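Notes on Demonstration Work: The Fruit Sorting Sessions

Posted 2nd October

Over the past month the home tasks group at Nundska has been recording demonstrations for its fruit handling project, and several readers have written to ask how this work is carried out. I have been responsible for the recording protocol from the start, and the notes below set out our current practice. They are my own and do not replace the written guide that goes to each operator.

The project is known internally as Tinon. Its purpose is to teach a two-armed robot to pick up single pieces of fruit and place them where they are wanted. Our first attempts were made by remote control. Kamran Moradi operated the arms from a desk across the room, and the recordings were usable, but the pace was slow and the operators tired quickly. An arm under remote control also tends to pause before contact, and the trained policy copied those pauses faithfully.

We have since moved most of the recording to hand-held grippers. The operator holds one in each hand and performs the task directly. The opening of the fingers and the path of the hand are recorded together, and the arms are brought in only at the testing stage. Sotiris Theodorakopoulos revised the session schedule accordingly. Each operator now completes 10 demonstrations and then rests for 5 minutes before resuming.

Three points in the protocol have required correction. Operators were closing the fingers with more force than the fruit needed, a habit carried over from earlier work with boxes. They are now asked to stop closing at first firm contact. They were also lifting in one quick movement, and the guide now asks for a short, steady lift followed by the carry. Finally, the layout of the table must be changed between demonstrations. A set in which every apple begins in the same place teaches very little, and we discarded one full afternoon at Podovlow for that reason.

The accepted set stands at 258 demonstrations, against an original target of 200. The surplus is welcome, although large fruit is still less well represented than I would like. Sessions with both hands occupied will continue into November.

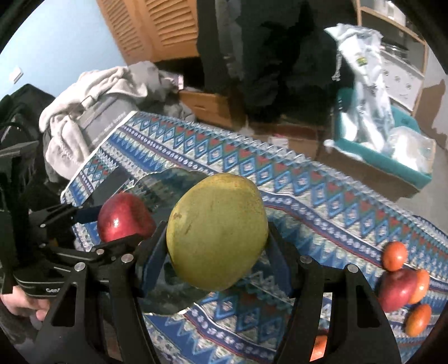
Can a robot learn a task from hand-held grippers if its own arms were never used in the recording?

It can, provided that the fingers on the robot match those on the hand-held tool and that the recorded movements are within the reach of its arms. Movements the arms cannot follow are removed before training.

Comments on the protocol may be left under this post. Questions about access to the recordings should be sent to Mr. Moradi, who keeps the index and will reply when the current batch has been checked.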